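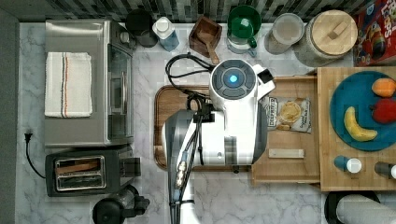 *The toaster oven stands at the left of the counter, with the fruit plate kept to the right.*

# The Working Counter

Beryl Birkett's kitchen in Posbridge has one long run of worktop, 1,960 mm from end to end, and almost everything that happens in the room happens on it. When she had it fitted in July she asked for no new wall units. The money went on the surface, the sockets and a second place to put things down.

The fitter was Ruth Sedgwick of Wainwright, a small workshop that does more repairs than full kitchens. Her method is to divide a counter by task before anything is cut. Heat goes at one end, cold food and fruit at the other, and the chopping is done between them. The cook then turns from the waist and seldom has to walk with a knife in hand.

The difficulty in most kitchens is depth. A toaster oven uses up a good part of a standard worktop, and once its door is down there is little left in front. Sedgwick turns it through a right angle so that the door faces along the counter. The door then opens over the worktop and a hot tray can be drawn out sideways. The cost is a strip of surface that must be kept clear for the swing of the door, and a board pushed too far towards it will be in the way.

Ventilation needs checking before an oven is turned. The maker's clearances apply to the back and sides whichever way it faces, and a wall that was once beside the oven may now be behind it. A dish towel is easily dropped on top when the oven is off. It should come off again before the oven is switched on.

## The board

Birkett's board is walnut, with rounded corners and a recessed groove for juices. Walnut is softer than maple and marks sooner, but it is kind to an edge and the cuts can be sanded out. She oils hers every six weeks with mineral oil, leaves it overnight and wipes off what has not soaked in.

A groove earns its place with roast meat and ripe fruit. It is a nuisance with chopped herbs, which collect in it. Sedgwick's answer is to use the back of the board, if the maker has left it plain.

Behind the board, against the tiles, is a row of things in daily use: canisters, jars and a small wooden box with a scoop in it. A row like this should be one item deep. Anything put in front of it starts to take over the cutting space, and the items at the back stop being used. Glass is sensible for dry goods, as the level can be read at a glance. Cereal may as well stay in its box.

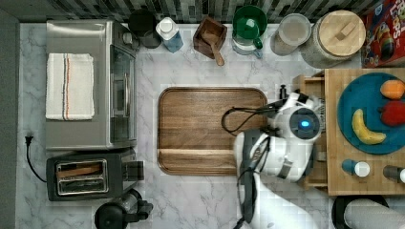 ## The cart and its drawer

The butcher-block cart at the right does the job of a fixed worktop at a much lower price. Birkett looked at the Plollar and the Harkamitz before choosing, and rejected both on height. A cart should come within 4 mm of the counter, or heavy items cannot be slid across.

The fruit lives on it, on a teal plate. A flat plate lets air reach more of the fruit than a deep bowl does, and a soft spot is found sooner. Bananas hasten the ripening of whatever sits beside them, so they should be moved off if the rest is meant to last.

The drawer is small and suits light goods such as a bag of chips. Runners on carts of this type are often plain wood on wood. They stick in damp weather, and a rub of candle wax along each edge will usually free them. Sedgwick advises emptying the drawer first and waxing the runners in the carcass as well, then leaving it shut for a day before loading it again.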